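Workshop notebook, August, morning

Started on the pill bottle question with the door propped open and the kettle within reach. The question, for anyone joining the notebook on this page, is which of our sample bottles a person can tell apart without picking them up, and which they can open without swearing. Desta wants a recommendation for the dispensing leaflet. Desta also wants it short, so most of what follows will never leave this notebook.

Stock on the shelf is the amber kind and the pale green kind. I like the green. It looks like something from a seaside chemist's and it makes everything inside it look slightly unwell. The amber is what people expect, and expectation counts for a lot at seven in the morning without glasses.

Filling: yellow dummies from the Pakar tub, a few per bottle and no more. I tried a full one first and it told me nothing, a full bottle being easy to see from the other side of the car park. The difficulty starts when you are down to the last few and they huddle against the bottom behind the label. We have left the labels off for now. Dalva's view is that this is cheating. My view is that it is page one.

Dalva Aguiar came by at 10.40, sat in my chair and sorted the lot by eye in less time than it took me to find a pencil. She then tried it again with her reading glasses off and put a green one with the ambers, which she blamed on the window. Fair enough, the light does come straight at you from that side before lunch. Note to move the chair, or Dalva.
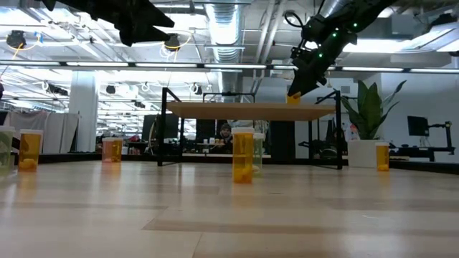 Does the colour of the bottle matter if the cap is the same? More than I expected – people reach for the cap but they choose by the body, and two bodies in different colours get mixed up far less often than two in the same amber with different contents.

That is from watching the people who have wandered in so far, so treat it as gossip with a date missing.

Caps. White throughout, push and turn. The Brito ones click nicely and then refuse to come off. The Undosano ones come off for anybody, including, I suspect, a determined toddler. Tried each with dry hands, then with hand cream on, and the Brito won in the sense that I gave up. I have put a rubber jar-opener in the drawer and wish it to be recorded that I bought it with my own money.

Sound test, which was Dalva's idea and better than any of mine. Shake the bottle next to your ear and say whether it is nearly empty. Everyone gets this right. Everyone also looks mildly embarrassed doing it. If the leaflet is going to say anything useful it might say "give it a shake", though I can already hear Desta asking whether we were paid for that.

Ran out of dummies at 2, having dropped a good number of them on the floor in the course of the hand cream business. The tub says 600. It did not say where they would roll. Found a couple in my shoe at home time, so the count on the tub lid is wrong and I have crossed it out.

Bottle spacing: when they are set out in a tidy row, people read them left to right like a sentence and remember the order, so the second go is useless. Scattered is better, some near, some far back, one half behind another. Change the arrangement between people. I forgot to do this before the visitor from accounts and have struck out that result.

To do:
Labels on, small type and large type, same bottles.
Ask for a darker filling as well. Yellow in amber is being kind to us in one way and unkind in another and I can't yet say which.
Green with a coloured cap, if Brito will send any.
Sweep under the bench.
Return Dalva's glasses, which are in my top pocket.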